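3.2 Surface materials and the stimulus set

Wall and counter finishes were chosen after a review of the kitchens recorded in the Gedusen housing survey. Painted plaster was the most frequent wall finish in that survey, but it gives the eye very little to work with, and pilot raters tended to leave the cleanliness item blank when shown it. Brick was adopted for the main set. It has a regular course height, the joints supply a usable scale cue, and the variation in tone from one brick to the next can be adjusted without changing the mean lightness of the wall.

The counter was held to white marble in all conditions reported in this section. Merrick's earlier work with dark stone found that crumbs and water marks drew most of the fixations, which left too few on the wall for analysis. A light counter lowers the contrast at the back edge, where wall and counter meet, and that edge is the area of interest for the grime judgments described in Section 3.4.

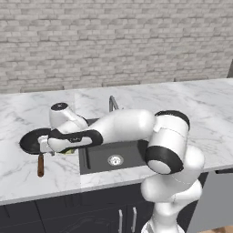
Figure 4. Rendered kitchen with light gray brick wall and white marble countertop, with a black frying pan on the left.

Joint color was treated as a separate factor. In the light-joint condition the mortar was set paler than the darkest bricks, so that the bond pattern remained legible but did not dominate. In the dark-joint condition the same geometry was used and only the mortar values were lowered. Raters in the Flutevport pilot described dark joints as "older" and, in several cases, "harder to clean," even where brick color was unchanged. The present study asks whether that effect survives when veining in the counter competes with the wall for attention.

Participants were 112 adults who cooked at home and reported normal or corrected vision. They were recruited through the Cardoso tenant panel and paid at the panel's standard rate. Of these, 54 had replaced a kitchen surface themselves or had paid for the work. This group is referred to below as the renovation group. All viewing took place in the same room, under fixed overhead lighting, at a seated distance set by a chin rest.

Each view was shown for 3,000 milliseconds and was followed by a blank gray field. Ratings of age, cleanliness and expected upkeep were then entered on the Ellier scale, which runs from very low to very high with no labeled midpoint. Raju scored the free-text responses and Merrick scored them again without access to the first set of codes — disagreements were settled by discussion before any condition labels were restored.

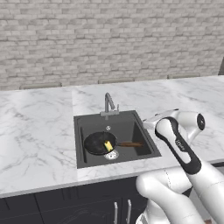

Vein direction was not balanced across the set. Diagonal veining is common in slabs sold for domestic counters, and a fully crossed design would have called for patterns that few participants were likely to have seen. The analysis therefore treats vein direction as fixed and makes no claim about straight or book-matched slabs. Vein contrast, by comparison, was entered as a covariate, with values taken from the counter area alone.

Ratings of upkeep were modeled with participant and view as random effects. Joint color, renovation group and their interaction were entered as fixed effects. Blank responses were dropped and were not replaced by estimates.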